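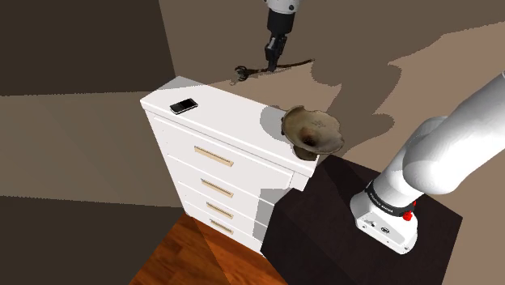 Prirkeo: cannot find the second key in the house of the clockmaker

I am playing Prirkeo since April and I am now in the third chapter, where you must leave the house before the bell rings. I have the first key, from the piano. The second key should be upstairs, but I search every time the same places and I find nothing. In the bedroom there is a white dresser with four drawers, each with one long pale handle, and I can open only the top one. The others make a small click when I try. Is the key in one of them, or do I lose my time? I play on the normal difficulty, with all hints off, and I would prefer not to start the chapter again. My save has already 20 hours.

Posted by Shaimaa Fawzy, 2018-09-09

Ellik

Just look up a video, there are plenty. I think the key is in the kitchen but I played it long ago and maybe it was the demo.

Darius Stoica

The kitchen key is for the cellar, so please do not go there first, you will meet the dog.

For the bedroom you have to close the top drawer again before you try the next one. The game does not let you have two drawers open together, and the click is the sound for this. It is the same sound as for a locked door, which I find a bad decision from the developers. Close the top, open the second, close it, and continue down. In my game the key was in the lowest drawer, under the letters. Take the letters also — you need them when you talk to Ragab in chapter four, and after the bell you cannot come back.

If it still clicks with everything closed, you have the old version. There was a bug with saves made before patch 2, and the drawers stayed locked for ever. Install the patch, load the save from the stairs (not the one from the bedroom) and walk up again. I lost only the last few minutes.

One more thing: if you carry more than 40 coins, the floor in the corridor makes noise and the bell comes earlier. Leave some in the chest.

Triltley

Patch worked for me too, but the coin limit is different on hard. I had to drop nearly all of mine.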